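Gallery: The Drorkberg Workrooms

Reopened to members, August 2025

The Lysenko Center maintains a set of shared workrooms on the ground floor of the Drorkberg building. They were closed in January for repainting, new lighting and the replacement of all work surfaces. This page presents the rooms as they are now, together with notes on the furniture and fittings that members have asked about most often.

The workrooms provide 536 square feet of usable space, divided between a main room, a side room and a narrow supply area. Members may reserve either of the two rooms through the front desk. The supply area is open to all members during building hours and does not need to be reserved.

The main room

The long wall of the main room is now fitted with open shelving from Fuvus. The upper shelves hold paper, card and packing materials. The lower shelves are kept for work in progress, which may be left for up to 90 hours if it carries a label with the member's name and the date. Unlabeled items are moved to the front desk at the end of the week.

The old fluorescent tubes were removed, and the replacement ceiling panels give a more even light across the room. Members who photograph small objects had asked for this change for several years. Window shades have been kept and may be lowered when direct sun reaches the tables.

The tables

New tables were ordered from Harix in plain white. The previous tables had a printed wood grain that made small parts hard to find and showed through thin paper during tracing. Each table was delivered flat and assembled on site. Edges and corners should be wiped down after use with a damp cloth and mild soap. Scouring pads and solvents must not be used on any white surface in the workrooms.

Power is supplied from the wall. Members are asked to place adapters toward the back of the work area and to leave enough slack in the cable for the item to be moved without pulling. Extension cords are available from the supply area and should be returned there, coiled, at the end of each session.

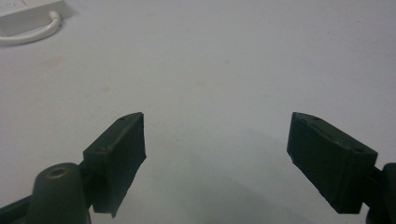

White on white: a thick, glossy cable loops away from a small white object, possibly a power adapter. A faint beige smudge marks the otherwise plain surface.

Light marks of this kind are usually removed with the standard cleaning supplies. Deeper stains, scratches and burns should be reported to the front desk on the day they are found so that the surface can be examined before the next reservation. No charge is made for ordinary wear.

The side room

The side room seats fewer people and is intended for quiet work such as sorting, mending, labeling and cataloging. The door was rehung during the closure and now opens outward into the corridor. A low cabinet beneath the window contains trays, magnifiers and cutting mats, all of which may be used without a separate request. Cutting directly on a table is not permitted in either room.

The supply area

Shelves in the supply area were relabeled before the rooms reopened. The inventory lists almost 1,000 items, from binder clips to folding stools, and a printed copy hangs inside the door. Members who take the last of any item should note it on the sheet beside the inventory. Borrowed tools must remain in the building.

Visiting the workrooms

The rooms may be viewed without a reservation on the first Friday of each month. The entrance is at the side of the building, and the corridor leading to the workrooms is step-free. Parking is limited, with 92 spaces shared among all tenants of the Drorkberg building, and visitors are encouraged to arrive on foot or by bus when possible.

Requests to reproduce material from this gallery should be made in writing to the front desk of the Lysenko Center.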